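Skimlow Household Costs of Illness Project
Progress report to the funder, second reporting period

1. Status

The project gives direct financial advice to households in which an adult of working age has been diagnosed with a brain tumor, and records what the illness costs them. The target for the grant year is 40 households. At the end of this period 18 were enrolled and had completed the first interview. Enrollment is behind plan by one month. The delay came from the clinic in Jatness, where referral forms were held until the data agreement was signed in January.

2. Cost records

Each household keeps a cost diary for 4 months. Entries cover travel and parking, lost wages, prescription charges, heating, child care, and changes to the home. We added a line for clothing after the first interviews. Steroid treatment often changes body size within weeks, and people reported replacing most of what they wore to work.
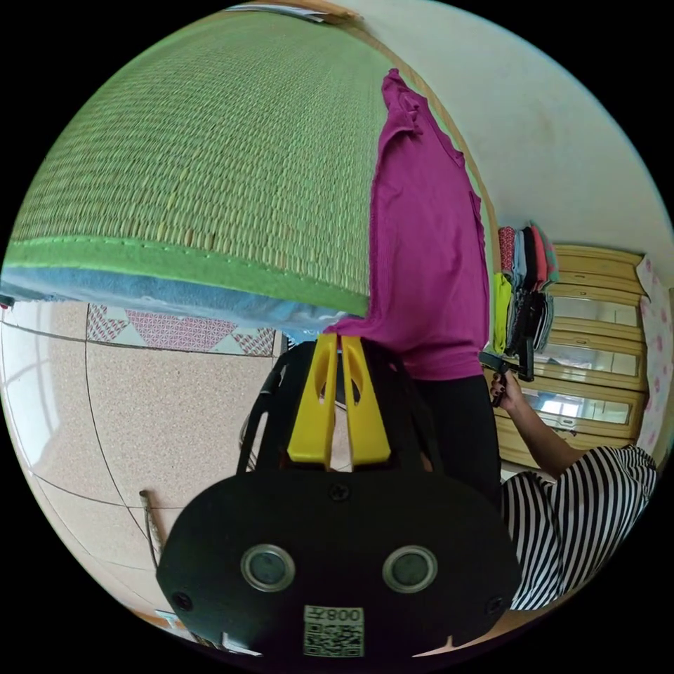

Clothing costs are entered by garment and not by receipt, as many purchases are secondhand or passed on by relatives. A ribbed magenta top with a ruffled shoulder and a pair of black trousers would be two entries, each with the price paid or a zero. The coding guide now says how to treat items bought for hospital stays, which two advisers had been recording under travel. Earlier diaries have been recoded to match.

Lost wages remain the largest item in the diaries returned so far. Driving restrictions are second – a household outside town that loses its only driver pays for taxis to appointments, school and work. These are partial returns and should not be quoted outside this report.

3. Advice service

The phone line is open on weekday mornings and on Saturday. Most calls concern sick pay, disability benefit claims and mortgage payment breaks. Benefit decisions are taking longer than the plan assumed, and 3 households have asked for help with an appeal. Appeals work was not costed in the original budget. It has been covered from the underspend on printing.

The Tatlı branch office opened its advice desk during this period. It has a private interview room and step-free access. The desk has no secure file storage yet, so paper diaries are returned to Skimlow at the end of each day.
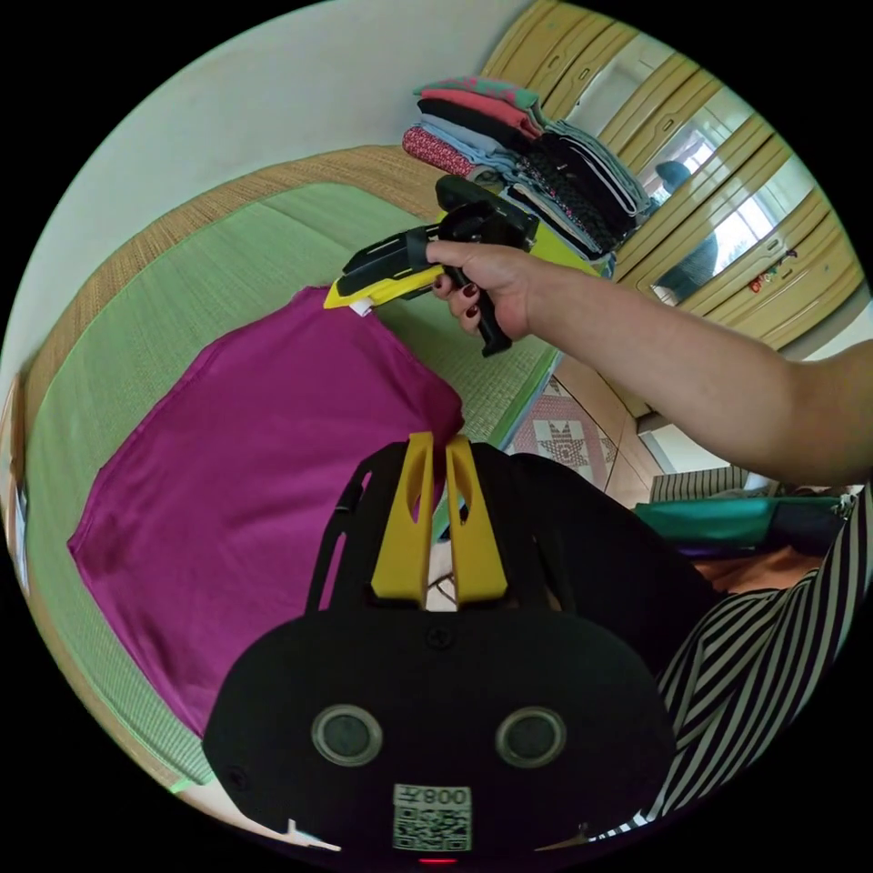

Magenta garment on a green tatami mat.

4. Data handling

Diary data are entered in Skorkari, the case system used for the advice line. Double entry of a sample showed errors mainly in dates and mileage. A range check has been added to both fields. Names are stored apart from cost data and linked by a case number.

5. Variations requested

a) Extend enrollment by one month, with no change to the total award.
b) Move the remaining printing funds to appeals work.
c) Accept diaries kept by a spouse or adult child where the patient has trouble reading or writing. The form has a box for this, but the approved protocol does not mention it.

6. Next period

Enrollment continues at both sites. The second interviews begin with the households that joined first. A draft of the cost tables will be sent with the next report, together with the revised coding guide.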